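Thread on the Lembridge lights video, the 28-second clip going around since November. I went through it one still at a time. Notes follow, dry ones.

1/ The version most people have seen is a re-encode. The earliest copy I can find was uploaded by an account called Wudumel. It has sound and a longer lead-in. Work from that one or you are measuring compression artifacts.

2/ Two lights, constant spacing, moving left to right over the reservoir. Spacing in pixels does not change while the zoom is fixed. That is consistent with two lamps on one airframe. It is also consistent with two objects at matched speed. The clip alone can't separate those.

3/ The "500 feet across" figure assumes a distance to the lights. The clip gives no distance. Angular size only. Change the assumed range and the width changes with it, in direct proportion.
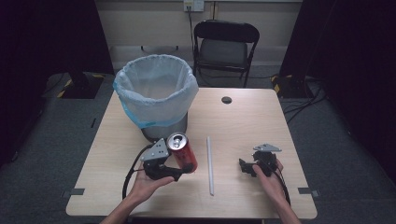

4/ The sudden jump at second 19 lines up with a jump in the shoreline lamps, same direction, same number of pixels. Camera movement. Subtract it and the track is smooth.

5/ Stabilized the Wudumel copy in Wodex using the shoreline lamps as reference points. 300 stills exported. The lights do not accelerate in any of them beyond measurement error.

6/ Sound: a low hum starts before the lights show up and continues after they go behind the trees. Could be an aircraft, could be the pump house. I have no recording of the pump house to compare.

7/ The Sani flight log people keep quoting lists a survey plane in the area that evening, but the log is in UTC and the clip time is local. Check the offset before you call it a match. I get a gap of 2 minutes, and the phone clock is unverified.

8/ Status: unidentified, probably a plane. If you have the original file with metadata intact, send the file and not a screen recording.

Contact | © Lembridge Sky Notes | Back to top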